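Aug 7, 2023
Small parts storage, Protgate bench

Spent the morning on the small parts problem. Patricio lost most of an afternoon last week looking for M3 washers that were in a coffee tin marked "springs", so this moved up the list.

What we had: two coffee tins, a stack of takeout tubs without lids, the gray Havell case with the broken latch, and a lot of zip bags in the second desk drawer. All of it is now tipped out on trays on the back bench. Please leave the trays where they are until I have been through them. The blue tray is Latifa's and is already sorted.

Oriana found the yellow drawer units in the storeroom. They were bought in December for the Zestell job and never got used. I wiped down the white table and set one out there to look at before we commit to it. It has clear drawers in a yellow frame. Being able to see in without opening anything is the main point for me, and labels can go on the front and still leave enough plastic to look through.

Pulled the drawers one at a time. No oil on the runners, just dust. Washed them in the sink with dish soap and dried them with paper towels. Don't use the solvent wipes on these, Aldana tried one on the back of a drawer and it left a cloudy patch the size of a thumb. I put that drawer at the end of a row.

Went back to the white table after lunch to decide what goes in which row. All empty at this point, lower left one pulled out.
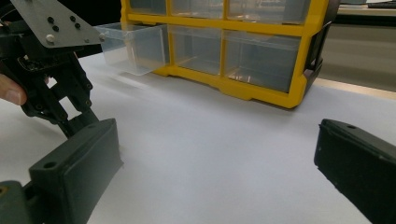

Layout

Top row: washers and nuts, smallest on the left. These get opened most and it is easier to reach in from above when you are sitting down.

Lower row: left drawer is heat-set inserts, middle is dowel pins, right is springs. Springs go in a bag inside the drawer because they tangle. I would like to split the inserts by length but that needs a divider. Renato says he can cut dividers out of the clear offcuts from the Kocabaş covers. I gave him the inside measurements on a sticky note, and the note is on his monitor if anyone else needs them.

Screws do not go in here. They stay in the steel cabinet. I know it would be nice to have them together, but we buy them in boxes of 100 and a full box is too heavy for a plastic drawer that gets yanked open all day.

Labels

Used the label printer, 18 mm tape, black on white. Size first, then the name, so "M3 washer" and not "washer M3". Latifa would like the part number on there too. I tried it and the text gets too small to read standing up. We agreed to put the numbers on a card taped to the wall next to the unit. She is writing the card.

Do not write on the drawers with marker. The old case had three layers of crossed out names on it and that is part of how we got here.

Sorting

Got through one tray before I had to stop. Final tally for the dowel pins was 124 good ones, plus 5 bent, which went in the scrap can. I did not bother to count the washers. Anything I could not identify in a minute or so with calipers went in a tub marked "unknown" -- have a look when you pass, and take what is yours. Whatever is left in there when the sorting is finished goes out.

There were also two drill chuck keys in with the nuts. Hung them on the drill press.

Where it will live

First idea was the shelf over the soldering station. Patricio pointed out that the drawers would open right over the iron, and he is right. Second idea is the end of the long bench by the window. There is space if the old scale moves. I asked Aldana about the scale and she still uses it for resin, so it needs a new place too, probably the cart.

For now the unit stays on the white table. If you need the table for layout work, lift the unit by the frame with both hands and keep the drawers shut -- they slide out if you tip it forward.

Still to do

Cut dividers (Renato)
Finish the number card (Latifa)
Move the scale to the cart and check it is level
Sort the remaining trays
Wash the second yellow unit, same way, no solvent
Throw out the coffee tins once they are empty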